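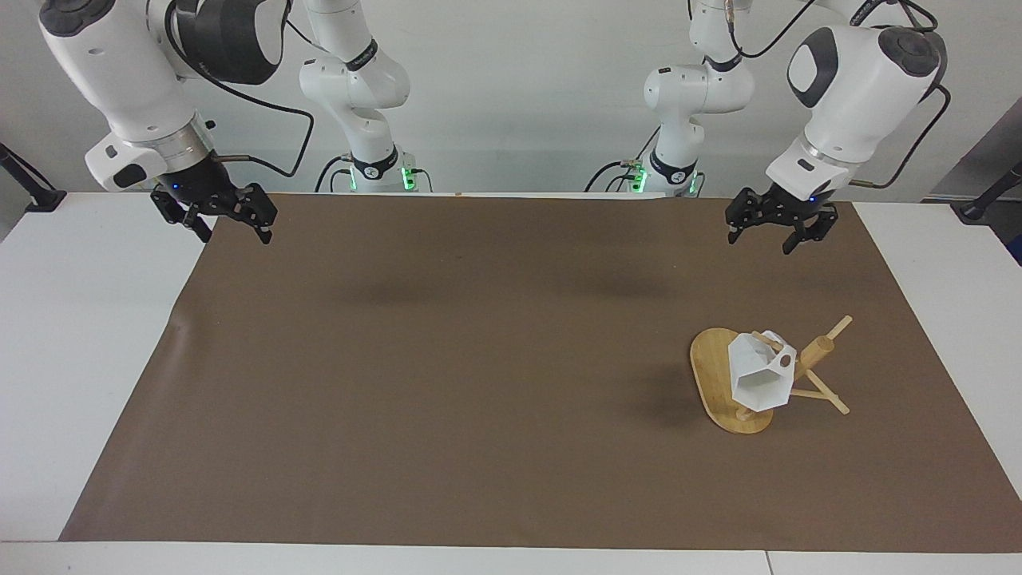
Figure 2. Small wooden assembly with a white geometric lantern, on the brown paper mat.

Home Articles Issues Authors Contact

3.2 The lantern and its wooden part

I'll admit I picked the lantern because I like it. Naima Ezzat and I had been going back and forth all April over which household objects people should put together for the study, and most of our candidates were dull (coat hooks, a shoe rack, a spice shelf that wobbled no matter what we did to it). Then Mounir Ashour turned up with the Plondimier lantern set and we stopped arguing. It's small, it goes with a wooden part, and you can tell from across a room whether somebody has set it straight!

Figure 2 shows the two together on the right side of the mat. We went with brown paper after a long spell on bare tabletop, where the white lantern more or less vanished against the white surface and our raters kept asking us what they were supposed to be looking at. Paper is cheap, it's quiet when you put things down on it, and you can scribble on it with a pencil. I'd use it again.

We had 11 people build the set at home, with the same printed sheet and no help from us. Most of them took around 11 minutes, which surprised me, as I'm slow at this sort of thing and needed a good deal longer. Two of them started with the lantern and left the wooden part for last, and both ended up taking it all apart again. Fouad Salem thinks the sheet is to blame, with its first drawing showing the lantern so big. I'm not so sure – I think people just reach for the pretty piece first.

We also asked where they'd put the finished thing. Windowsills won easily, then bedside tables. One person wanted it in the bathroom, and we coded that as "other" along with the top of a piano. The full answers are in Section 4, next to the ones for the Stolturwood tray.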